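Jodemwood (tabletop game)

Jodemwood is a cooperative tabletop roleplaying game for two to seven players, set in and under a forest that has been growing over the ruins of an older country for longer than anyone in the story can remember. It was first published by Warrier as a slim softcover of 100 pages, and fans still speak fondly of that little book.

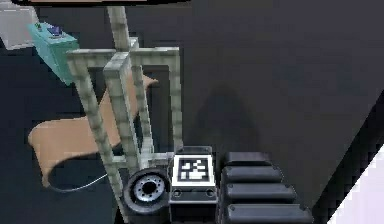
Rules of play

Players share one pool of dice, called the larder, and anybody at the table may draw from it as long as they say out loud what their character is risking. When the larder runs dry the group has to make camp, and camp scenes (long, talky, often the best part of an evening) are how it gets filled again. There are no levels. Characters pick up habits, debts and old songs, and each of these can be spent once.

Setting

The forest is split into 242 numbered clearings, each with a short entry and a rumor that may or may not be true. Most campaigns begin in Enotar, a market town built along a dry canal, and a good many never get very far from it, as there is plenty to do there.

Editions

A second edition, released one December, brought in the travel rules and a gentler way of handling character death. The supplement Lurnent added rivers, boats and a solo mode.

See also

Cooperative storytelling games
Dice pool systems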